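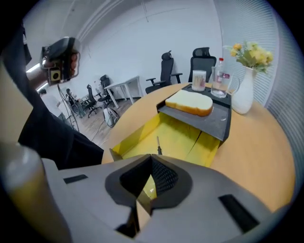

Fig. 1. A slice of white sandwich bread, crust on, on a dark tray.

Courses > Food and Everyday Chemistry > Week 3 handout

Why Bread Goes Stale
Notes prepared by Afaf Chamoun, evening section

Welcome back, everyone, and thank you for all the kind words about last week's session on yeast (and for the leftover rolls, which did not survive the drive home!). Tonight we pick up where the rolls left off, so to speak, and look at what happens to a loaf between the cooling rack and the day you finally give up and make croutons. I've written these notes out more fully than usual because a few of you told me it's hard to listen and scribble at once, and I sympathize — I was always the one with the cramped hand at the back.

1. Staling and drying are two different things

Most of us grew up believing that stale bread is simply bread that has lost its water. It's a sensible guess. But if you seal a fresh slice in an airtight bag and leave it for several days, it will still turn firm and crumbly, even though hardly any moisture has escaped. Something is going on inside the crumb, and for that we need to talk about starch.

Wheat flour is mostly starch, packed into tiny granules. Each granule holds two kinds of molecule, amylose (long and mostly straight) and amylopectin (large and very branched). When dough is heated in the oven, the granules soak up water, swell, and lose their tidy internal order. We call this gelatinization, and it's what turns a wet, floury dough into a soft, springy crumb.

Once the loaf cools, the molecules slowly begin lining up again. Amylose does this quickly, within hours, and helps the loaf set so that it can be sliced. Amylopectin takes its time, over days, and its slow return to order is a large part of the firmness we notice. The whole business is called retrogradation. Please learn to spell it, as I will be asking you to use it in your write-ups!

2. What the crust is up to

The crust goes the other way. Fresh from the oven it is dry and crisp, while the crumb is moist, and water drifts outward from one to the other. So the crust turns leathery just as the crumb is getting firmer. Fengying Luo asked last October's group why a baguette is so sad by the next morning, and there you have a good part of the answer: it has a great deal of crust, a thin middle, and usually no added fat to slow things down.

3. Storage, or the refrigerator question

I get this one every term. Retrogradation goes faster at refrigerator temperatures than it does at room temperature, so a chilled loaf firms up sooner. The refrigerator does hold back mold, and in a damp, hot kitchen you may decide that's a fair trade. The freezer is another matter altogether. At freezer temperatures the molecules can barely move, and a well-wrapped loaf keeps nicely. Slice it first, or you'll be sawing at it like I did for years.

Gentle heating undoes some of the change, which is why toast from an old loaf can be so good. It doesn't last, though, and the bread firms up again as it cools. Eat it warm.

4. Things bakers add

Fats and emulsifiers get in the way of the starch and keep the crumb soft for longer. Sugar and honey help hold on to water. Certain enzymes trim the amylopectin branches so they can't line up so easily. Check the label on a packaged loaf at home and see which of these you can find.

For next time

Keep slices from one loaf three ways (counter, refrigerator, freezer), all well wrapped, and press each with a fingertip once a day. Let the chilled and frozen ones come to room temperature before you press. A page of notes is plenty. Sadao Kobori has offered to bring his rye starter, so leave a bit of room in your bag for a jar. If you miss the session, Fares Smadi keeps the spare handouts in room 13, and he's usually there until the evening classes let out.

3 comments · 40 shares

Subscribe to our newsletter for new course handouts.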